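What the Household Bin Tells a Town

Perkcombe began weighing its household trash by the street in October, and the first results surprised the public works department that had ordered the study. The town had expected kitchens to account for most of what could be kept out of the landfill. The sorting crews found instead that bedrooms, home offices and living rooms were sending out a steady stream of small, light items that residents had stopped thinking of as waste at all.

Snack packaging led the list. A single wrapper weighs almost nothing, and for that reason it rarely appears in the figures that towns publish each year. By volume the picture is different. In the Villanueva district, where the study covered 60 homes, flexible film took up more room in the collection trucks than glass and metal together.

The difficulty lies in the material. Many wrappers are made of two or more layers bonded to each other, one to carry the printing and another to keep out air and moisture. The layers cannot easily be separated once the package has been used, and most sorting plants remove such film at the start of the line so that it does not wind itself around the machinery.

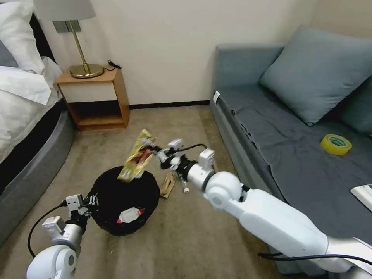

Bremico, the contractor that runs the regional plant, has tried to accept film on two occasions. The first trial ended after 10 weeks, when the bales proved too mixed to sell. The second continues on a smaller scale, with residents asked to keep film in a separate bag and to leave it at a collection point beside the library. Participation has been strongest among households that already compost.

The town has also turned its attention to the rooms themselves. A short guide mailed in the spring advised residents to place a second container next to the wastebasket in any room where people regularly eat or open mail. Sorting done at the moment of disposal, the guide noted, is far more reliable than sorting done later at the curb — few people are willing to go back through a full bag.

Sorel, a neighboring town with a similar population, chose another course and reduced the size of its curbside carts. Its total tonnage fell in the first year, although complaints about overflowing carts rose and some 50 households asked for an exemption on medical grounds. Perkcombe has no plans to follow that example. Its next round of street weighing will include apartment buildings, which were left out of the original study for lack of access to their shared bin rooms.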